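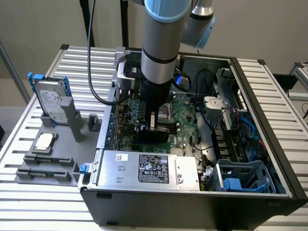
The arm over the open tower, with the parts tray on the left.

Running a PC disassembly demonstration on an open day

These notes cover the setting up and running of the robot disassembly cell for visiting groups. They assume that the arm is already commissioned and that you can jog it, load a program and recover from a protective stop. They were written for the July open day at the Bullelero workshop and revised after it by Joaquim Paiva.

The demonstration takes parts out of a desktop computer and sets them down in a tray. A full run lasts 17 minutes, plus questions. Groups should be no larger than 15.

1. Prepare the computer

Use a full-size tower. Small cases leave too little room for the wrist between the drive cage and the memory slots. Disconnect it from the mains, hold the power button in for a few seconds, and take off the side panel. Put the panel and its screws in the box under the bench.

Lay the tower on its side on the slatted table with the motherboard facing up. Push it against the two end stops, then clamp it. Check it by hand: if the case moves, the taught positions are useless.

Tie back any wiring that crosses the memory slots. SATA cables may stay where they are if they lie close to the drive cage. Leave the power supply fitted. Its weight keeps the case steady, and visitors like to see where it sits.

2. Set out the tray

The printed tray goes to the left of the tower. It has places for a drive in its carrier, a processor and two memory modules. The drive stands upright. The processor lies in the square pocket and the modules lie flat in the slotted rails.

Before the first group, put a loose part in each place and run the arm to it at low speed. Then remove the parts that the program is going to deliver. For a short talk with no time for a full run, leave the tray filled and use the program Judell, which only moves between stations and does not grip.

3. Check the gripper

Open and close the gripper fully three times. Look at the fingertips for wear and wipe them with a dry cloth. Follow the cable from the bracket up the arm and make sure that the loop has enough slack at the furthest reach. A tight cable pulls the wrist off line by enough to miss a memory module.

Set the grip force to 30 for the drive carrier and 16 for memory. These are controller units on our Prosivia gripper and will not carry over to another make.

4. Run the program

Keep visitors behind the floor line. One person speaks and one holds the enabling switch; do not combine the two jobs. Yolanda Mamani's running order is as follows.

Start with the arm at home and name the main parts of the computer.
Move to the memory slots and pause above them. Explain how the position was taught.
Remove the modules one at a time. The slot latches must be opened by hand beforehand.
Remove the drive carrier and stand it in the tray.
Return to home and switch to reduced speed before taking questions.

The processor is not removed by the arm. Its retaining lever needs a second tool, so we show a loose chip in the pocket instead.

5. If a pick fails

Stop, open the gripper and raise the wrist straight up — never sideways, as the fingers may still be between two modules. Reseat the part by hand with the arm disabled. Restart from the last station, which the Boonyarit log lists by number.

Two failures at the same station usually mean that the case has shifted. Check the clamp before changing any taught point.

6. Between groups

Refit the modules and the drive, check the latches and empty the tray of delivered parts. Allow five minutes. Save the log under the start time of the session, for example 1030, and note any station that needed a retry.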